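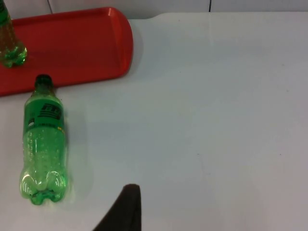 Why serve bottled drinks from a tray with a raised rim?

The rim stops a bottle base from sliding over the side when the tray is tilted, and it holds small spills.

1. Purpose

The Sirko project compared two ways of setting out soft drinks on a canteen table: directly on the table top, and on a rectangular plastic tray. The work was done for the course in household methods at Toteten and handed in on Tuesday, September 4, 2018.

2. Method

Each bottle was placed upright, then pushed at cap height with a Vasix spring gauge until it tipped. The push was repeated 20 times per surface. Bottles were tested full and with 400 ml poured out. Bottles with a lobed base were used throughout.

3. Results

On the table, full bottles slid before they tipped. On the tray they slid as far as the rim and then tipped. Part-full bottles needed less force on both surfaces. A bottle laid on its side rolled on the table if the top was not level. Two readings were dropped because the gauge had not been set to zero.

4. Remaining work

The Brekinska tray, which has a ribbed floor, arrived too late to be tested. The gauge should be checked before the next series.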